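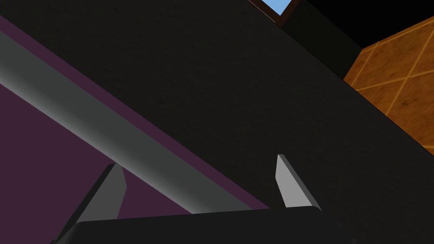
Fig. 1 — grey bar over purple surface (render)

Print this page | E-mail this page
Filed under: Motorsport Studies > Lecture Notes > Fuel & Stops

Week 2 — stint length. Quick notes, tidy later.

- Ister circuit, 11 laps per stint as the base case. Work everything from that.
- Heavier fuel = slower lap, more tyre wear. Both at once, dont treat seperately.
- Aigner rule: stop early if stuck in traffic. Costs you at the end of the race.
- Skaltness — long pit lane, so one less stop usually wins.

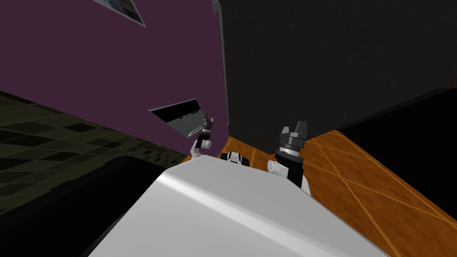 Fig. 2 — white robot, two arms, seen from above (render)

Plosel problem: season budget 3,000 litres, team used 3,066. Where did the extra go? Show working. Due first class in September.

2 comments | 11 shares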